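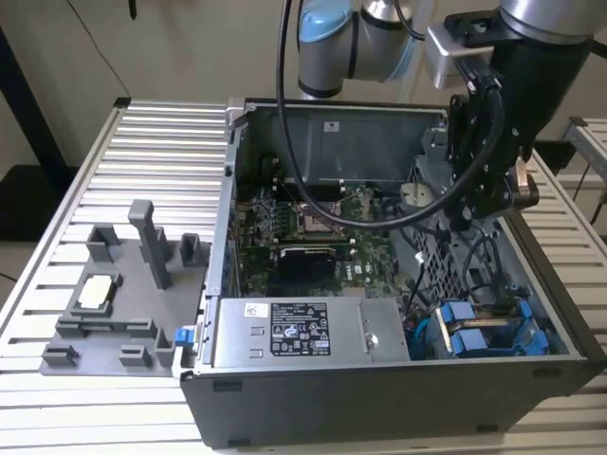
Torre abierta sobre la mesa de perfiles, con el procesador en la bandeja.

Viernes. Zeltport, banco de montaje, proyecto Jorkosmont

Sigo con la localización del zócalo por contacto. Lo escribo hoy mismo porque la semana pasada dejé las notas para el lunes y me encontré con tres nombres distintos para el mismo umbral (culpa mía, los tres estaban en mi letra).

Resumen para quien llegue con prisa: la búsqueda en espiral con el umbral bajado a 2 newtons ha encontrado la referencia en 18 de 19 intentos. Con el umbral de antes me conformaba con bastante menos, ¡así que contentísima! Ojo, que hablo de encontrar la referencia. El asiento del chip es otra cosa y no lo he tocado en esta tanda.

El método, para no tener que reconstruirlo luego. La visión da una primera estimación de la pose del zócalo y Keogh la convierte en un punto de partida. Desde ahí bajamos despacio con una pieza ficticia de plástico en los dedos, tocamos el borde metálico por un lado y luego por el perpendicular, y con esos contactos corregimos la estimación. Si el primer toque no aparece donde debería, entra la espiral. Nada de arrastrar sobre los contactos: la trayectoria se queda siempre en el marco, y si el ajuste propone meterse hacia dentro, Pluter aborta y vuelve a la altura segura. El registro de fuerza va a 200 Hz y se guarda entero, también en los intentos buenos, que antes los tirábamos y luego venían los lloros.

El intento fallido es el once. La curva de fuerza sube antes de tiempo, con una pendiente muy suave, nada que ver con el escalón limpio que da el metal. Yo apostaría por un cable. Los mazos ceden un poco, empujan de vuelta y el detector se lo traga como si fuera un borde. Dentro de esta torre hay cable negro y amarillo para aburrir, y el planificador sigue tratando todo eso como aire. 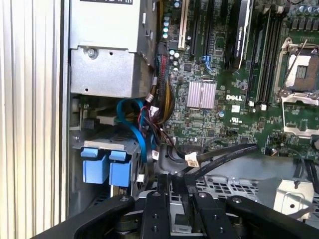
Caoimhe Geraghty me discute lo del cable: según ella, un mazo daría histéresis al retirar la pinza, y en la curva del once la bajada calca la subida. Cree que es deriva del sensor después del cambio de postura de la muñeca, y me pide que repita la tara justo antes del descenso en lugar de hacerla en la posición de reposo. También dice que con una sola curva rara no hay quien sostenga ninguna de las dos teorías, y ahí no tengo mucho que contestar.

He vuelto a mirar la retirada con más zoom y, bueno, la bajada se parece a la subida, pero los últimos milisegundos son un borrón. Lo dejo abierto. Lo de la tara lo cambio igual, cuesta una línea. 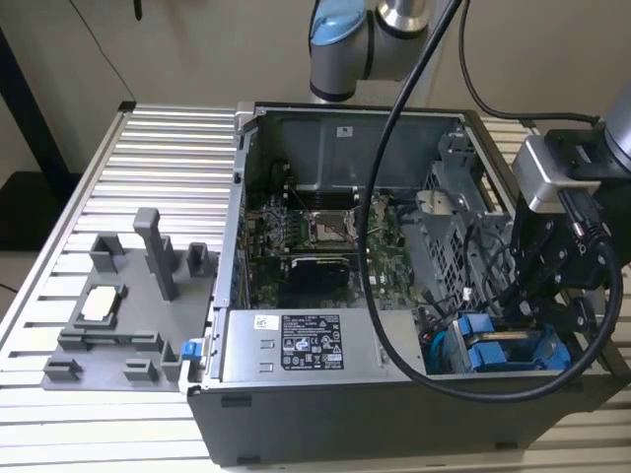
La otra mitad de la tarde se me fue en la aproximación desde la bandeja. El agarre del procesador se planifica bien, el problema viene al salir: Pluter busca el camino corto hacia el zócalo y el camino corto pasa demasiado bajo. En la bandeja, el poste alto queda entre el hueco del chip y la torre, así que la línea recta es una invitación a llevárselo por delante. He metido un punto intermedio por encima del poste y otro sobre el lateral de la caja, y en simulación ya no se acerca a ninguno de los dos. Queda una trayectoria fea, con un codo que parece dibujado por mi sobrino, pero se repite igual todas las veces y de momento eso me vale. El cable largo que cuelga en curva sobre la placa sigue sin estar en el modelo. Habría que meterle al menos un volumen prohibido gordo, aunque sea una caja tonta, y afinarla otro día.

Cosas que he tocado en la configuración, para que no os sorprendan: el umbral de contacto (ahora se llama contacto_min en todas partes, por favor), el paso de la espiral y el tiempo de espera tras el primer toque. La velocidad de descenso está igual. La calibración mano-ojo también, no he querido mover dos cosas gordas a la vez.

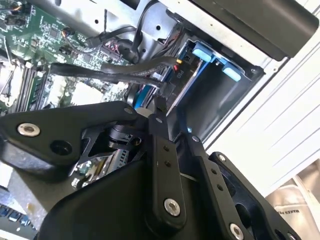
Lo que sí me gustaría mover pronto es el orden de los toques. Ahora el lado largo va siempre primero, y sospecho que el error que nos queda en rotación viene de ahí: el segundo contacto hereda lo que haya resbalado el primero. Alternar el orden entre intentos y comparar residuos es barato, y los guiones ya lo admiten si se les pasa la lista al revés.

Pendiente:
Tara justo antes de bajar y repetir la tanda con el mismo umbral.
Volumen prohibido para el cable en Pluter.
Alternar el orden de los toques.
Pasarle a Caoimhe la curva del once sin filtrar, que la que tiene es la suavizada.
Comprobar si Keogh sigue redondeando la pose al exportar. Me suena que lo arreglamos, pero no encuentro la nota.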